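My Thursday at the Sorusgate open day

I almost missed it. The flyer had been under a magnet on our fridge since summer, and I only looked at it properly when I went hunting for the pizza coupon. "Sorusgate Open Doors, one Thursday in November, come and see what we do with your desk." Well, my desk needs all the help it can get, so I signed up that night and drove over after lunch.

If you haven't been, Sorusgate is the big brick building behind the bus depot where they used to sort mail. These days it's split between a handful of small outfits. The ones I wanted to see were Trakska, who do pen cups and desk stuff, and Venine, who do combs and brushes. They had a joint session on how people put away small things, and I got there in time for the table part of it.
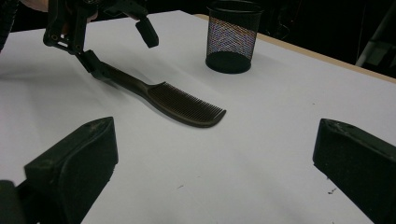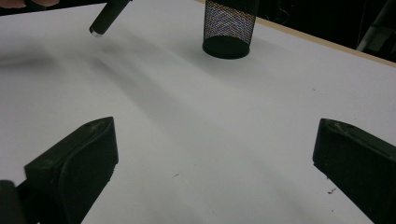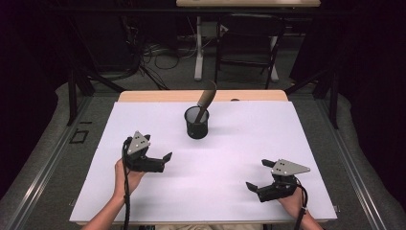 I'd always figured a pen cup was a pen cup. You buy one, you fill it with dead pens, and you move house with it twice. But the man running the session, Abundio Aguirre, has apparently been thinking about them for most of his working life, and he was so cheerful about it that I caught the bug a little! He let us handle a whole shelf of them at the back: wire mesh, tin, cork, a really ugly ceramic one shaped like an owl (I asked if it was for sale, it was not).

He likes mesh best, and by the end I was on his side. You can see what's sunk to the bottom, so the paper clips and the one lonely thumbtack don't live down there for ten years. Crumbs and eraser bits come out with a quick tap over the trash can. His complaint about mesh is that skinny points poke through the wall, so mechanical pencils go in eraser end down. I do it the other way around at home and have a nice row of little pencil dots on the wallpaper to prove it.

Then we got onto combs, and this was where people woke up, because everybody in the group had an opinion. Do you keep a comb in a cup or lay it flat in a drawer? The woman next to me was a drawer person and very firm about it. Abundio keeps his in a cup by the bathroom mirror, handle down, teeth up, so he can see which comb he's grabbing. I said mine lives in the car. There was a silence. Anyway, the Venine people told us that a long narrow handle is for parting hair as much as for holding on to, which my mother could have told me for free, and that a fine-toothed comb wants a soak in warm water with a drop of dish soap every couple of weeks. I have not soaked a comb once in my life. I'm going to start (I say that now).

We took a coffee break around three and I used it to poke my nose into the Bataineh room across the hall. They make paper goods, mostly big pads and desk sheets, and the smell in there is wonderful, like the first day of school. A very patient young guy showed me how they trim a stack so the edges come out even, and gave me an offcut to take home. It's about the size of a placemat and my daughter has already claimed it for a drawing of a horse.

The second half was a tour of the old sorting floor, which I could have skipped, to be truthful. It's a long walk and the guide's microphone kept dropping out. I did like the wall of pigeonholes, though! There are 610 of them, all still with their brass label holders, and the tenants use them for samples and lost gloves. Someone had left a sandwich in one of the low ones. My knees were complaining by then, so I sat on the stairs with a retired mail carrier who used to work there, and he told me which door stuck in the rain. It still does, he tested it.

A few practical things if you're thinking about the next one. The tour is free but the Trakska and Venine session costs $4, cash only, and they don't make change, so bring singles. Parking behind the depot fills up early and I ended up three blocks away outside a tire shop. The session is supposed to last 60 minutes and ours ran well over because of the comb debate. The coffee is bad. The lemon bars are very, very good, and they're at the other end of the hall from the coffee, by the coat rack, so don't give up and leave like the couple in front of me did.

There's a little shop table on the way out. I told myself I wasn't buying anything and then bought a pen cup for $9, plus a comb for the car. The cup is on my desk now. I emptied the old mug first and found two highlighters with no ink, a key to I don't know what, and a birthday candle. The key went in the junk drawer with the other keys to I don't know what.

They're doing another open day in spring and I've put my name down for the paper workshop at Bataineh. If anyone wants to share a ride, leave me a comment, I've got room for three and I'll bring the singles.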